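Fruit in Bags: Your Questions, My Answers

I get a lot of mail about the produce bag page, so I've pulled the most common ones together. Last time I looked, the inbox folder had 2,303 messages in it and over half were about bananas. You people really care about bananas!

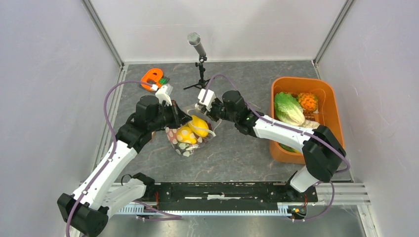
Most of you want to know the same handful of things, so I'll start with the ones that turn up every week and get to the odd ones further down.

Why clear bags? Aren't mesh ones better?
I use both. Mesh is great for onions and potatoes and anything that likes air. But for fruit I'm going to eat in the next few days, I want to see it. If I can't see the pear, I forget the pear, and then I find the pear in October.

Do the printed patterns rub off?
On cheap bags, yes, eventually. I had a set with little stars that flaked after a couple of months (pretty, but I didn't love stars on my plums). Turn the bag so the print is on the outside, wipe it with a damp cloth, and skip the scrubby side of the sponge.

Can I put different fruits in one bag?
For the trip home, sure. For storage I'd split them up. Ripe bananas and apples give off ethylene, and everything sitting next to them ripens faster. That's handy with a rock-hard avocado and not so handy with kiwis you wanted for the weekend.

What goes in first?
Heavy and hard at the bottom, soft on top. Long things go in last, along the side, so they don't get bent. I do it on the counter with the bag lying down and the mouth open toward me — much easier than holding it up with one hand and hoping.

Drawstring or zipper?
Drawstring for carrying, zipper for the fridge. Leave a drawstring bag slightly open once you're home or you'll get condensation. Vangelis Tzavaras wrote in to say he clips his open with a clothespin, and I've been copying him ever since. Thank you, Vangelis!

Which brand do you buy?
I started with Hafstein, which are sturdy but a bit stiff, and now I mostly use Damus. Nobody's paying me to say so. The Felthorpe ones come in a pack of 111, and I can't imagine the kitchen that needs them.

How do you wash them?
Cool water, a drop of dish soap, inside out, then over a bottle in the rack to dry. Please don't put them in the dishwasher. I did once — never again.

Can I freeze fruit in the same bag?
I wouldn't. Thin plastic gets brittle in the freezer. Peel the bananas, slice them, freeze them on a tray, and move them to a proper freezer bag after that.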